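Staff Meeting Minutes - Louro Kitchen, April
Last updated: Saturday, 4:10 pm
2 min read

Present: kitchen and front staff, Inês Guerreiro (chair and notes)

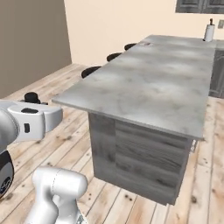

1. The arm and the morning jobs
Inês went over the plan for the Fekel arm. So far all the work has been in simulation, and she is really pleased with how much we can try out before anything gets bolted down! First jobs on the list are fetching and putting back at the island, then wiping the counter. Cooking stays with the cooks.

2. What changes for us
Openers asked if they lose hours. No - the hours stay, and the first part of the shift moves from setup to prep and ordering. The dish crew would love to hand over the late wipe-down (loud agreement here). Two people asked to learn to run the arm and will start with the Jesel course. Anyone else who is curious, please tell Inês - the more the better.

3. Layout
The simulated island has bar stools tucked in along one side. Front staff want to know if people can sit there while the arm is running. Not decided. Inês will ask Brustberg for their advice on distances, and until we hear back the plan is arm first, guests after. The paper towel holder is at the far end of the counter in the model, and the cooks want towels closer to where they stand. Good catch, going on the change list.

4. Stopping it
Everyone on shift must be able to stop the arm, new hires included. Agreed by all. We want 2 stop buttons, one on each side of the island, and a practice run before the first live shift.

5. To do
Inês - Brustberg, stop buttons, course dates
Cooks - list of things you would happily never fetch again
Front staff - seating ideas

Next meeting: same time, bring questions.

2 comments · 2 shares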